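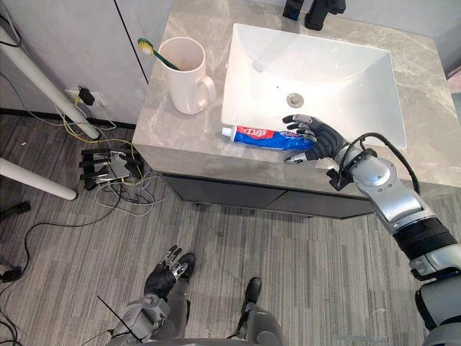
Notebook entry – September, 9.40 a.m.
Speaker coaching programme, Granville workshop room
Entered by R. Hoani

Purpose of session: to review the draft talk submitted by Jarrah Hollis for the Brodcombe small business evening, and to settle the length of the opening.

The draft was read aloud twice without interruption. The first reading overran the agreed time by seven minutes. The second was closer, although the passage on the Lebrun mailing list was delivered too quickly to follow and should be timed again separately.

Observations on content. The talk at present contains 69 separate pieces of advice. Several are the same advice in different words (items on replying to customers appear near the start and again before the close). Jarrah was asked to mark those he would keep if given half the time, and marked nearly all of them. It was agreed that he will group the advice under the stages of a working week and remove whatever does not fit a stage. The account of leaving Dikemwood should be moved forward. It is the strongest part of the draft and currently follows a long section on page settings, during which attention is likely to be lost.

Observations on delivery. Voice steady. Eye contact improved since the previous entry. The habit of apologising before each story remains and was noted on both readings. The hand-held notes are to be reduced to two cards.

Page and mailing list. The Lebrun list stood at 2,392 names when checked this morning. Replies to the last letter were fewer than expected – the subject line had been altered after approval and no record of the change was kept. Future changes are to be written in this book and initialled before sending. The weekly post will continue in its present form until the talk has been given, so that any change in enquiries may reasonably be put down to the talk.

Query for colleagues: does the Brodcombe room have a lectern, and is there a fixed microphone? The booking letter mentions neither. If the microphone is fixed, the section in which Jarrah walks to the side of the stage must be rewritten.

Actions
J. Hollis: revised draft, grouped by stage; two cards.
R. Hoani: write to Brodcombe regarding the microphone; timing sheet for the mailing list passage.

Session closed 11.15 a.m. Timing sheet to be pasted opposite.

R.-L. H.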